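Prunbridge Tabletop Notes: the vanity organiser gallery

Last edited 18th January

I have never trusted a box that promises to tidy your life. Most of them give you a new place to lose things, and the person selling it has usually photographed it holding one lipstick and a sprig of eucalyptus. So when three separate readers wrote in praising the same sort of thing, a small white organiser with a mirror, drawers and a see-through bit on the side, I thought I would say what I think of it. The pictures are larger than the ones we used to run, so give them a moment to load.
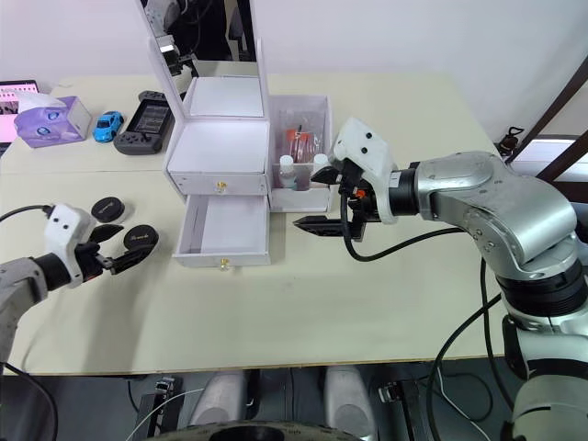 Mirror up, bottom drawer out, nothing in it. Two black compacts are still lying on the table to the left, and the bottles are standing in the clear side.

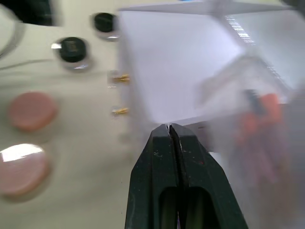 Close in by the clear plastic, with the black knobs and pink discs off to the left. Everything behind the plastic goes hazy at this range.
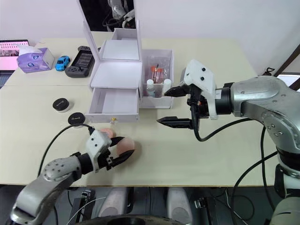 Lid raised, drawer open and empty. The round jar is standing on the table with a black lid lying near it, and the pink round things are not in the drawer either.

Min-kyu Ki wrote back within the hour to say I was being unfair, that an empty drawer is the whole attraction and I should try living with a full one before I complain. He has kept his own organiser on a bedroom shelf since July, uses the top tray for whatever he wants in the morning, and claims he has not bought a duplicate moisturiser since. I have no way of checking that. He also said the mirror was the part he would pay for on its own, and that anyone who keeps cotton buds in a mug has no business reviewing furniture, however small.

Fair enough about the mug. I still have objections, and they are mostly about the order in which people fill these things.

Bottles go in first, always. They are tall, they fall over, they are annoying on a shelf, and a side compartment with clear walls seems to be begging for them. Then the bag of odds and ends gets stuffed in behind, still in its plastic, and there it stays. You can see it perfectly well through the side, so your brain files it as dealt with. Six weeks later you want something out of that bag and you have to lift out both bottles to reach it. I have watched people do this in shops, in shared flats and in my own bathroom.

My view is that anything wrapped should be unwrapped before it goes in, or it should go somewhere else. A bag inside a box is two containers doing one job.

Drawers are the other matter. Shallow drawers suit flat things, and a compact is about as flat as make-up gets, so compacts ought to be what the drawer is for. What happens in most homes is that the compacts sit out on top because they are used every day, and the drawer collects hair grips, a dead battery and the little spatula that came with a face cream. I don't think a gold knob changes this. It is a pleasant knob. You still have to pull it.

The round jar is harder. Jars are too tall for many drawers and too wide to share a narrow compartment with bottles, and the lid goes wandering the moment you take it off. If you own a lot of jars I would measure the tallest before buying any organiser at all. Sellers give you the outside dimensions in large type and leave you to guess at the inside ones. The Plilia listing I looked at gave the height with the mirror up, the width, and a paragraph about serenity. I wrote to ask for the drawer depth and was sent the paragraph again.

On price, I have less to say than usual. The one I was quoted at a Drumum stall came to 158 with the side compartment and rather less without it, and the chap wouldn't sell me the compartment by itself. That struck me as daft. The clear part is what most people would use, and it would sit quite happily next to a mirror you already own.

Cardboard versions deserve a warning too. They look well in pictures and they weigh nothing, and for a desk or a bedroom I can see the point. Put one beside a basin and I wouldn't expect much from it. Corners go soft, then the drawer starts to catch, then you leave it open. Yoon-hee Geum disagrees with me here and has told me so more than once. Hers lives a good arm's length from the taps and she wipes it with a dry cloth. She may have better habits than the rest of us.

A few practical things, for anyone still set on having one:

Empty the whole surface before you fill the box. If you only put away what is nearest, you end up with a full organiser and a full table.

Stand it where the mirror faces a window or a lamp. Facing a dark wall it is no use for eyebrows or anything else.

Keep the top tray for things used daily and be mean about it.

Check that the drawers open fully with the thing in its final place. I had to move a tissue box, a plant and eventually a radiator cover.

Readers also asked whether I had tried the Woo stacking trays instead. I have, for a fortnight. They slide about and the bottom one is always the one you want, but they were cheap and they fit under a shelf. I wouldn't call them better. If your shelf is low, a raised mirror will be in the way, and that settles it.

The drawer depth question is still open. If any of you have a ruler and ten spare seconds, send me the inside measurement, front to back and top to bottom, and I will add it to this page with your name on it.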